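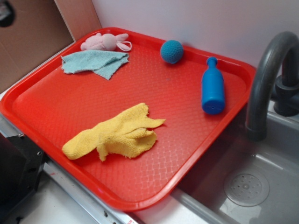 September 7, 2018

I've worked at Tandwood for 9 years, most of them in the sorting room. We take in used play sets and small cloths from daycares, sort them, clean them and send them back out. Since January we've had an arm from Prudetti on the bench, and people outside work keep asking me if it took my job. It didn't, but my job is different now.

I used to sort 400 pieces on a normal shift, all by hand. The target for the room is now 590, with the arm's share included. Plastic toys were always the easy part. Cloth takes longer, and a bunched-up yellow towel has no obvious place to grab it. My hands know what to do with one. Somebody had to turn that into settings, and a lot of that work came to me.

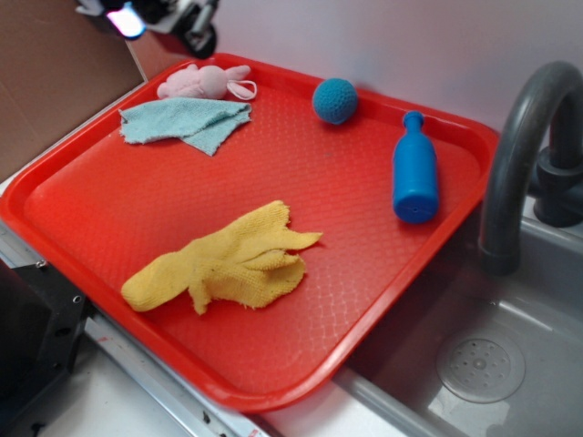
So I spend half the shift laying out trays and the other half on the log. Each pick gets a line: what it was, where it was on the tray, what went wrong if something did. I type slowly and the log has 400 lines a page, so I was bad at this until spring. The Tumex software we log in was written for warehouses and has no entry for plush. We put plush under "other."

My wrists hurt less. I also talk less, and I miss that. Four of us used to stand at one table, and now two of us are there while the others work in packing. No one was let go, though one open position was never filled.

Pay is the same. I asked about it, given the extra training, and was told it would come up at the next review.
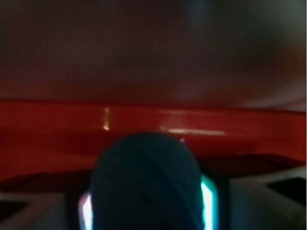
## What I'd ask for

- A chair at the log station that goes up high enough.
- Training during paid hours. The Taşdemir course was two evenings, unpaid.
- A say in the target before it gets set.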